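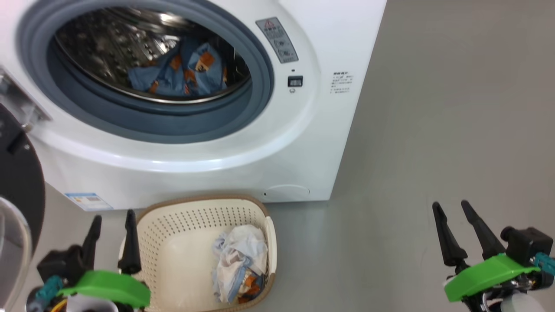 Laundry task, head camera view. Drum, basket, both grippers.

Mindano laundry study: quick FAQ
Updated 28 October 2018

What did you test?
Whether a policy trained on short demos can move clothes between a washer and a basket. Two arms, one head camera.

How many demos?
40 per task. Four tasks.

Did it work?
Mostly, on single items. Bundles at the back of the drum still the weak spot. Fingers close on one layer, rest stays put. Numbers in the table.

Any depth sensor?
No. Colour only. Tried depth in October, steel drum gave us rubbish readings so we droped it.

Does it open the door?
Not in this study. Door starts open.

Can I have the data?
Soon. Iara Sepúlveda is sorting the licence, ask her. Code questions to Huw Prothero, he is slow on email but will anwser.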